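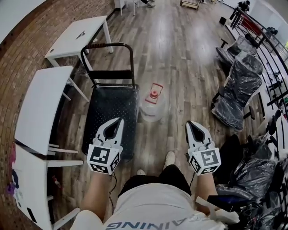

Home | Opinion | Archive | Contributors | Contact

Filed under: Automation / Upkeep

A hand-held gripper is a machine, and it should be maintained as one. At too many sites it is treated as stationery. It is handed out in the morning, put back on a shelf in the evening and examined only when its recordings prove useless.

At Sternotmont, Ravindra Tomar keeps a written log for every pair. Before a session the operator checks that the fingers close evenly, that each marker is clean and flat on its block, and that the cable has enough slack for a full reach. A marker that has lifted at one corner is replaced, never pressed back. The procedure is dull and I defend it without reservation.

The usual objection is one of cost. Hermine Sutter, who audits our work, has observed that checks took time from a target of 1,009 recordings. She is right about the time. Yet in December we discarded 457 recordings made with a single misaligned finger, and the fault would have been found by anyone who had closed the gripper slowly and looked.

The same care is owed to the working area. Carts, water jugs and chairs may stand where the task requires them, but their places should be noted before work begins. Responsibility for both records should rest with the operator, whose signature ought to appear on each page.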